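3.2 The door, and why people leave it open

I went into the Tisirbridge flats thinking I'd be writing about sorting – whites, darks, the odd sock – and came out with pages of notes about doors. Bernice Essien, who did the home visits with me from April, noticed it first. In 12 of the homes people had firm views on whether a front loader should be shut between washes, and they'd tell us so before we'd even got our coats off!

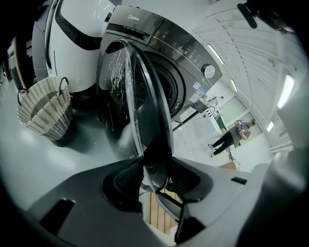 Leaving it open was mostly explained to us as airing. People talked about smells, about the rubber seal, about a machine that "needs to breathe" (I heard that one so often I gave it its own code). Small rooms made it awkward, though. An open door takes up floor that a basket or a pair of knees would like to have, and three households had settled on a sort of halfway position, pushed to but not clicked.

Kumaresan Raju's diary study in Damesley found much the same thing, with 1,078 entries to our 800, so I'm fairly comfortable saying it isn't just a local habit. Where we differ is on the glass. His diarists hardly mention wiping it, and ours brought it up a lot, usually as a job they meant to get round to. I come back to those good intentions in Section 4, with Figure 3.

Figure 2. A front-loading washing machine with its door open; smudges show on the glass.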